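Posted in January by the author of the Samar notes

Our student project has a name now. We call it Samar, and it lives in the simulator on my laptop and on one old computer in the robotics club at Grolville. The task is to pick up a soft object with an arm and a gripper with two fingers. In my first month I thought that soft is easier than hard, because a soft thing forgives you. I was wrong.

The arm model was ready when I joined, so my part is the object and the grasp. I gave the object a pink color, because on the dark background I can find it quickly when I look through many runs in the evening. 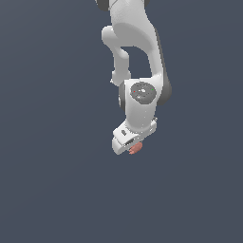

Tukum wrote under my last post that we should forget the soft body and train with a hard cylinder first, then change it when the grasp is stable. Maybe it is good advice. I answered that our competition rules ask for a soft object from the beginning, and I am afraid to learn the wrong habits.

The mesh gave me the most trouble. My first one had 1091 points and every run was very slow. I reduced it to 589 points and now I can do 20 runs before dinner. The surface became more rough – you can see the small triangles from near – but for our score the look has no meaning.
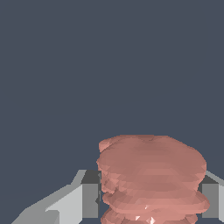 Close view of the pink object between the two fingers.

After this I changed how the fingers begin. Before, they started almost closed and I had to bring the arm down very exactly. Now I let them start wide open, and the script moves the gripper to the middle before it closes. It costs a little time in each run.

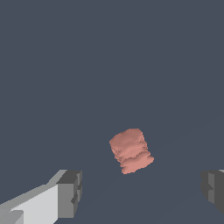

The closing speed is still a question for me. I have 2 values in my notebook and I like the slower one, but the rules give points for time also. Next I will write a small table with both speeds and show it at the club. If somebody knows a good way to measure how much a soft body is pressed, please write me in the comments. I read all of them, only my answers are sometimes slow.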